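Grout haze and dirt in the seam of a small tiled nook – printed marble floor

Tile & Floor Help > Walls and Grout

eron_87
Apr 2, 2018

I have a small tiled nook that I'm trying to get cleaned up. Three walls of tile in offset rows, and a flat floor with a grey and beige marble pattern printed on it. The floor is not stone. The grout lines are thin. There is metal trim where the floor meets the walls and a post in each back corner.

I put up the wall tile in March and I used a premixed grout called Stulley Light Grey. Total for tile, grout and trim was 274 dollars, so I don't want to redo any of it if I can avoid it.

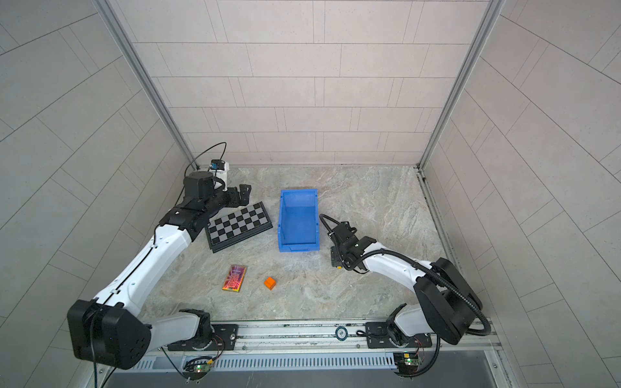
What I want to know

1. Should the joint between the back wall and the floor be grouted, caulked or left alone? Right now it has the metal strip and nothing else.

2. What is safe to clean the printed floor with? I was told vinegar and I was told no vinegar.

3. Does the trim need to come off before I seal the grout?

I have a tube of Vandumov clear silicone left over from a sink job if that is any use.

stulleyfan
Premixed is fine for walls. I wouldn't worry about that part.

For question 1, caulk, not grout. Any place where two planes meet will move a little and grout will crack there. Your strip covers the gap but it does not close it. Crumbs and dust go under it and stay.

Vinegar is bad for real marble because it eats the surface. Yours is a print so that rule doesn't apply the same way, but I still wouldn't use it near cement grout. Dish soap in warm water, a few drops to the bucket.

gritty_kitchen
I disagree about the caulk. If the strip is a channel that holds the edge of the floor, the floor may need to slide a bit when the room warms up. Fill it with silicone and you can get a hump in the middle. I had this happen with a sheet floor in a laundry room and had to cut out 5 feet of silicone with a razor blade.

Check what the floor is first. Sheet vinyl, click planks and a loose mat all get treated differently.

eron_87
Thanks both. It is a loose sheet cut to size, not glued. The metal edge only holds it down.

I cleaned the open part of the floor yesterday with soap and it looked good when it dried. The back seam is another matter. I can get a cloth along it but the ends by the corners still have specks in them, and there is a brown mark on the right side where the strip meets the frame, plus a small one at the bottom of the rail on the left. I can't tell if it is rust or old glue. 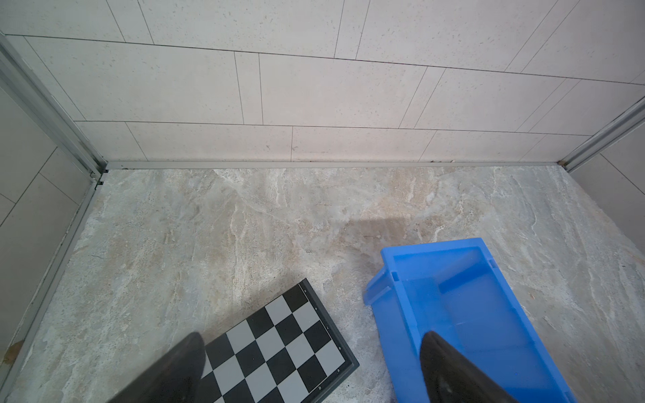

palamarchuk_floors
Brown marks at metal joints are glue as often as they are rust. Put a bit of rubbing alcohol on a cotton swab and hold it on the mark for a minute. Glue will go soft. Rust won't change. If it is rust, a white nylon pad and some patience. No steel wool, it leaves bits behind and then you have more rust than you started with.

For the specks in the seam, vacuum first with the narrow tool, then an old toothbrush, dry. If you wet it before you vacuum you just make mud and push it under.

stulleyfan
OK, if it is a loose sheet then I take back the caulk. I assumed it was glued down. I would still want something in the corners though. A small dab of silicone at each post, on the wall side only, so the sheet can move.

gritty_kitchen
I can live with that. Wall side only and let it cure overnight before you put the strip back.

eron_87
So the strip does come off?

gritty_kitchen
For the corners, yes. For sealing the grout, no. Run tape along the top edge of the strip and use a small brush on the joints. Wipe the tile faces before the sealer dries or you will get a film. Over 40 minutes and you'll be scrubbing it.

palamarchuk_floors
Check the can on that. Some sealers want wiping after ten minutes. I also wouldn't seal until the haze is off, or it is locked in.

eron_87
Good point. I'll do the swab test tonight, then haze, then sealer. The silicone can wait for the weekend. Will post back about the brown marks.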